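Nabila Santoso would like fewer women's breakfasts

By Kianoush Mirzaei
Sat 2 May

14 shares | 3 comments

Nabila Santoso has been to a lot of breakfasts. There was one with a string quartet. There was one where every guest was handed a small cactus with a card reading "Grow where you're planted", and she took hers home on the bus and it died.

"I've nothing against a pastry," she says. "But I've been going to these things for twenty years and the people who decide promotions are never in the room. They're at work."

Santoso is a materials chemist. She ran a testing laboratory in Droston until last year and now works for herself, mostly for small manufacturers who need to know why their coatings peel. She was invited to sit on the advisory panel for the Nistley Pledge, a scheme launched in March under which employers in the region promise to bring more women into senior scientific jobs. She went to two meetings and then resigned, in a letter that was passed around rather widely.

I asked to see her partly because I had signed up to report on the pledge's launch and had come away unsure what I'd been told. Thirty employers have put their names to it. When I asked what they had agreed to do, I was sent a brochure.

"Yes, I've got the brochure," Santoso says. "Find me a verb in it that costs money."

I couldn't find many. Signatories will "champion", "explore" and "reflect". They will name a senior sponsor. They will report on progress, though the brochure doesn't say to whom, or what happens to a company that reports none.

Her own suggestion to the panel was a dull one, she says, and she is rather proud of how dull it was. Each employer would publish how many women it had in its top two grades, every year, on the same form. She drafted the form herself. It had 8 boxes.

"They said it was too blunt. Somebody said it might discourage firms from joining. Well, if a firm is discouraged by 8 boxes, what was it going to do for us anyway?"

The pledge's organisers see it differently. In a written reply they told me the scheme was "at an early stage" and that "a supportive approach brings more employers into the conversation". They didn't answer my question about the form.

Santoso started at the Kassab works at the age of 20, washing glassware and doing her degree in the evenings. She doesn't tell this as a story of triumph. She says she was good at the job and was promoted slowly, and that men who were also good at it were promoted less slowly, and that at no point in all this did she lack confidence.

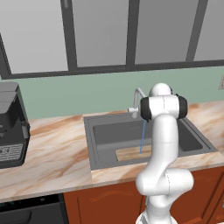 "That's the bit that gets my back up," she says. "Every course I was ever sent on was about confidence. How to stand, how to speak up. I spoke up all the time. You can ask anyone. What I didn't have was the grade, and I couldn't give myself the grade by standing differently."

I put it to her that mentoring does help some people, and that younger women I had spoken to at the launch were glad of it. She grants this, up to a point. She has mentored several chemists herself and still hears from most of them.

"It helps them feel less alone, and I wouldn't take that away from anybody. But then it gets counted as if it were a promotion. You see a report saying 108 women were mentored. Fine. How many were made head of anything?"

The figure is a real one, from the brochure. I asked the organisers how many of those women had since moved up. They said the information wasn't held.

Is she perhaps being unfair to a scheme only weeks old? She thinks about this for some time. She says she might be, and that she would be pleased to look foolish. She also says she has heard "early stage" before, about a scheme called Kostska that ran for several years, had a very good logo, and closed without publishing anything she could ever get hold of. I looked too. There is a web address, which now sells garden furniture.

I should say that I don't share all of her gloom. Two of the employers I rang were frank about how few women they had at the top, and one had changed its interview panels before the pledge existed. But neither could tell me what signing had added, and one asked whether I knew if there was a deadline.

Santoso has been asked to speak at the pledge's autumn event, in spite of the letter. She hasn't decided. She would want to bring the form and hand it out at the door.

"It's a breakfast," she says.

3 comments

DrostonDave
Worked with Nabila at the lab. Can confirm she spoke up.

pipette_hands
I was mentored through one of these and it was lovely, and I'm on the same grade I was then. Would like to see the form if anyone has a copy.

M. Hartnell
Bit harsh on the organisers. Small firms haven't got time for more paperwork, whatever it's about.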